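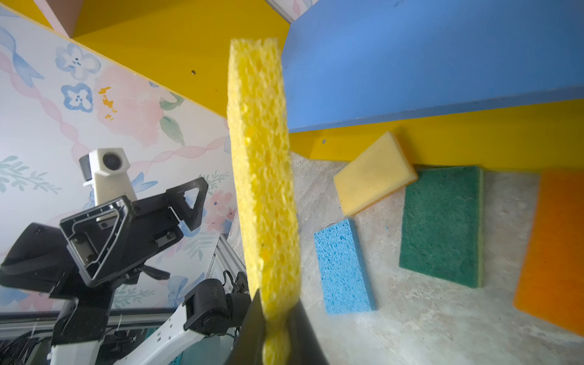
Attachment 1: yellow sponge held on edge, remainder of the set on the marbled surface

Ticket: Sponge tidying station, sponges not staying upright against blue block
Product: Beltotent tidy set, sponge assortment
Opened: 21/04/2020
Status: Open, awaiting parts
Priority: Low

Reported problem

Sponges stored on edge along the blue block lean, then slide flat onto the marbled surface. Fault is intermittent. Reporter states it affects the plain cellulose sponges more than the ones with a scouring layer. Request is for a way of storing the full set upright that does not involve drilling the yellow panels again.

Initial checks

Surface wiped with a damp cloth and dried. No change.
Sponges squeezed out and left for 30 minutes before being stood up. Slight improvement, not repeatable.
Block checked for movement by hand. None found.
Screw holes in the yellow panels inspected. No effect on the fault. Left open.

Test A: single sponges

Each sponge stood on its long edge with nothing either side. Plain yellow fell in 6 of 14 attempts. Light blue similar, not logged in full. Green with scouring layer stayed up in every attempt but leaned towards the scourer side. The scouring layer is stiffer and appears to carry most of the load. Results for orange discarded as the sponge was still damp at one end.

Test B: pairs

Sponges placed side by side against the block, faces touching. Holds considerably better than singles. Yellow and orange used as the reference pair. Adding a third sponge in front gives no benefit and makes the rear pair awkward to reach.
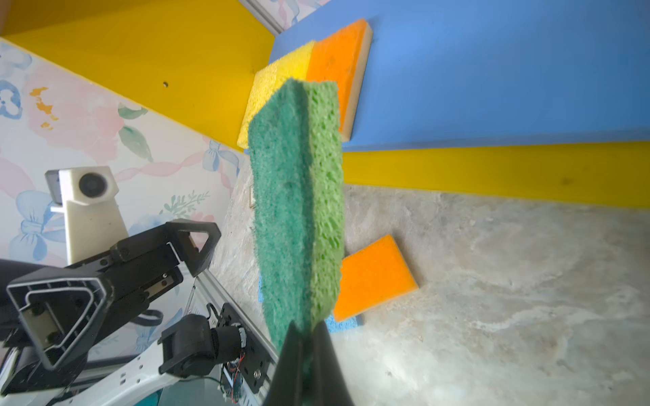 Posted by: Ruvport Support, household storage queue

Attachment 2 has the yellow and orange sponges together against the blue block, with the green one held upright in front. Note the pale backing on the orange sponge. Please confirm whether this is the orange sponge used in Test A, as a second orange one is lying flat on the marbled surface and the log does not distinguish them. If the two have been mixed, Test A needs repeating for orange only.

Provisional cause: cellulose sponges do not dry evenly when left flat. The underside stays damp, the sponge bows, and the long edge is then no longer straight enough to stand on. Wiping the surface will not correct this.

Workaround

1. Squeeze out and leave on edge in pairs, scourer sides facing outwards where there is one.
2. Do not store the light blue sponge underneath another. It takes longest to dry.
3. Turn any bowed sponge over and leave overnight before standing it up.

Parts

Two options quoted. Tistix slotted rack, freestanding, no fixings, takes the full set. Sundaram adhesive ledge, fits along the lower edge of the block, but the adhesive is not rated for damp surfaces and would need replacing. Rack recommended. Supplier gives May for delivery.

Outstanding

Reporter to confirm which orange sponge was tested.
Reporter to measure depth available in front of the block. Rack needs roughly 2 cm clearance behind it for air.
Ticket to remain open until the rack is fitted and Test A has been rerun.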